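3.2 Sorting of household plastic and label retention

Post-consumer packaging was collected at the Titia and Oto drop-off points in March and held in covered bins until sorting. Sorting by colour precedes shredding because tinted PET cannot be returned to the clear stream without a visible shift in the flake. Caps were removed and treated as a separate polyolefin fraction.

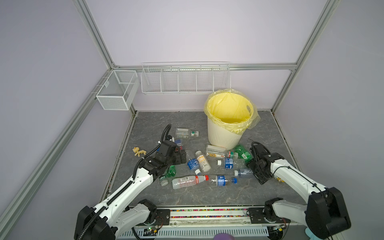
Material from the two sites was kept apart throughout. Each lot was divided by hand into clear, tinted and opaque fractions, and each fraction was weighed before and after washing. The difference was recorded as surface contamination, which includes adhesive, paper fibre and residual drink. Washing followed the Mets procedure (Dai, in preparation) with the dwell time extended to 12 minutes. A shorter dwell left adhesive on the shoulder and base of many containers, where it later trapped fines in the shredder.

Labels were the main source of disagreement between sorters. A full wrap hides much of the container wall, and the colour must then be judged from the neck and shoulder alone. Where two sorters disagreed, the item was assigned by Hanyu Dai after the label had been cut away. Green containers were kept as a fraction of their own (Figure 2).

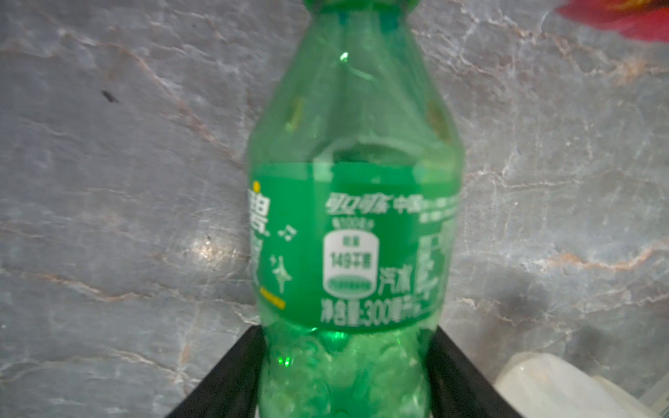
Figure 2. Green plastic bottle with a printed label around the middle.

3.3 Flake colour measurement

Washed flake was dried overnight and pressed into plaques. Colour was read on the Skindside bench meter against a white tile, with two readings per plaque, and the mean was used in all later comparisons.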